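Subject: Re: [cave-swifts] Jestberg roost count, method and access
From: Shafiq Pathirana

Karthik Ekanayake wrote:

> The figure of 628 for the lower chamber looks low against last season's 1,102. Before it goes in the table, can you say whether the two were taken the same way? I have the Grulura sheets here and they don't give a start time. Also, is the west passage at Jestberg open again, and do we still need the long ladder?

Karthik,

They were not taken the same way. The 1,102 was an emergence count at the entrance, made at dusk by two observers with clickers, and covers everything that came out of the cave. The 628 is birds on ledges in the lower chamber only, counted from the sump side under red light between 02:00 and 03:10. I would not put them in the same column. If the table has to stay as it is, leave the cell blank and put the chamber figure in the notes.

The chamber was counted twice on the same night. The first pass gave 630 and the second 628. Two birds are within what I'd expect from movement on the back ledge, which has a lip and can't be seen into properly from below. I have used the second pass, as the first was interrupted when a rope bag had to be moved.

Nests are a separate matter. There are 147 with a complete rim, counted by section from the survey plan. Partly built cups are not in that total. Most of the partly built ones are on the overhang above the guano slope, and several were started on top of old bases, so anyone working from the older Grulura drawings will get a different answer. 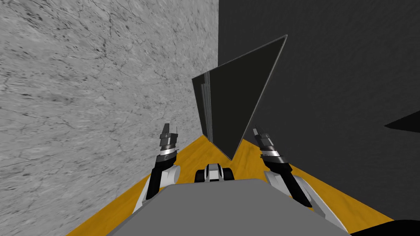
Karthik's view is that the dusk method should be kept whatever else is done, as the series is worthless if it changes halfway. Fair enough, and I am not proposing to drop it. The trouble with dusk at Jestberg is bats. Two species leave by the same opening in the same half hour, and past a certain light level an observer is separating them by flight alone. The echolocation clicks of the birds are audible and help when they come singly. When thirty come out together they don't help at all.

What I'd suggest is one dusk count and one chamber count per visit, reported separately, with the start time, the light used and the number of observers on every sheet. Three seasons of that would show whether the ratio between them holds.

On disturbance: in the chamber pass the birds nearest the path called for a few minutes and then settled. None left the ledges that I saw. I kept to the left-hand wall, did not stop under the overhang, and had the lamp on its lowest setting throughout. I would still limit it to one night per visit - two passes are enough.
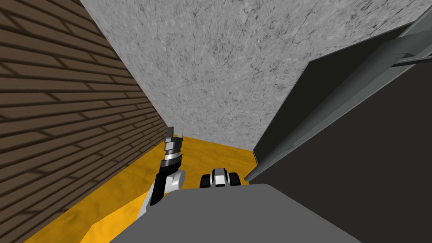
**ACCESS AND EQUIPMENT**

The west passage is open as far as the second squeeze. Past that there is new breakdown on the floor, and I didn't try it. The Prundeck route is longer but dry, and it brings you in above the sump without a ladder. Leave the long one at the hut.

Water in the streamway was at mid-calf. After rain on the plateau it comes up in under two hours, so check the gauge at Sarkar before setting off and again by phone from the track. Helmets, gloves and a mask for the guano slope. The dust is bad at the bottom end, where the slope has dried out. 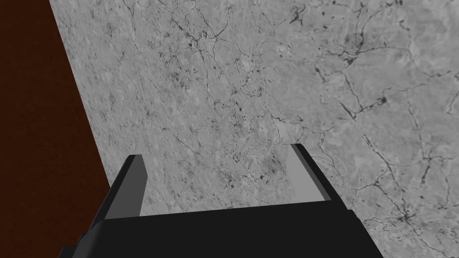 Can the chamber figure be doubled to allow for birds out feeding?

It shouldn't be. The share of birds away at that hour has not been measured at this cave, and it will differ between incubation and late chick stage. Give the raw count and the time.

Sheets are scanned and will go up to the list folder by October. The paper copies are with me if you want to check the section totals.

Shafiq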